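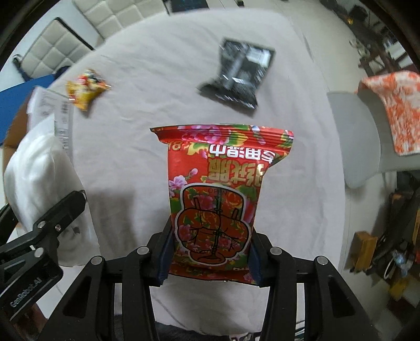
Session 4: Packets, Pouches and Other Floppy Things
Handout for the Bikcombe Robotics Workshop, manipulation track
Revised June 22, 2019
Instructor: Orsolya Simon. Lab help: Joon-young Son

Welcome back! Last time we stayed with blocks and cups, things that keep their shape when you squeeze them. From today on they don't, and this is my favorite part of the whole course. A snack packet is mostly air and wrinkles. It bulges on one side when you pinch the other, the shiny film throws light straight back at the camera, and the printing folds around corners so that half a word disappears. All of that is wonderful material for us.

What we are working on

You move the hand-held grippers yourself, one in each hand, and the camera on each gripper records what it sees. Later in the course we train on those recordings, so what you do with your hands today comes back to you in September as something the arm tries to copy. Please keep that in mind when you are tempted to rush!

The red flowered packet is a good first object. It is stiff enough to stand upright between the pads when you hold it low on both sides, and the crimped seal at the top flares out, which gives you a clear edge to track. With the packet upside down the lettering is inverted, and that is fine. Leave it. We want packets at every angle. While one gripper is holding, the other can already be going for the next thing, such as the glossy white pouch on the left.

Warm-up

Open and close each gripper 10 times with nothing in it. Watch the linkage bars and listen for anything that catches. Then pick up one packet, hold it still, and put it down where you found it. Swap hands and do it again. Most people have one hand that is much clumsier than the other, and it is worth finding out which before you record.

Main exercise (in pairs)

One of you drives, the other keeps the log. Choose 3 packages that behave differently. For each one, do a pick with a single gripper, then a pick with the second gripper coming in to steady it. Write down where the pads touched: low, middle or near a seal. If the packet slips, let the recording run and try again from wherever it landed. Slips are data too, and Bernadette Dvorak's group last year got some of their best results from a whole afternoon of fumbling.

Squeeze slowly. Air has to go somewhere, and you will see the film go tight before the pads stop moving. That is the moment to stop closing. Anca Pascu calls it "the drum" and the name has stuck.
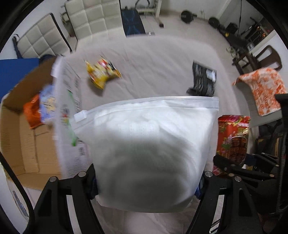

Zip-top bags are a step up from sealed packets. The zipper edge is stiffer than the rest, so a grip close to it feels safe, but the contents can sag and swing underneath. A bag stuffed with something soft does better with the pads on the body, so that the filling itself pushes back against them. Frosted plastic also hides what is inside, and the shadows on it change with every small turn of the wrist. Try the same bag from 2 directions and compare the recordings side by side. The difference is really fun to see.

Log sheet

Object, in plain words ("red packet, flowers")
Which hand, or both
Where the pads touched
Held, slipped or dropped
Anything odd

Use the Zodholm naming scheme for your files, with your pair letter first. Joon-young has the cards if you have lost yours.

For next time

Read the Rakholm chapter on contact and friction, skipping the proofs if you like. Bring one package from your own kitchen that you think will be hard to pick up. Empty chip bags are welcome, glass is not.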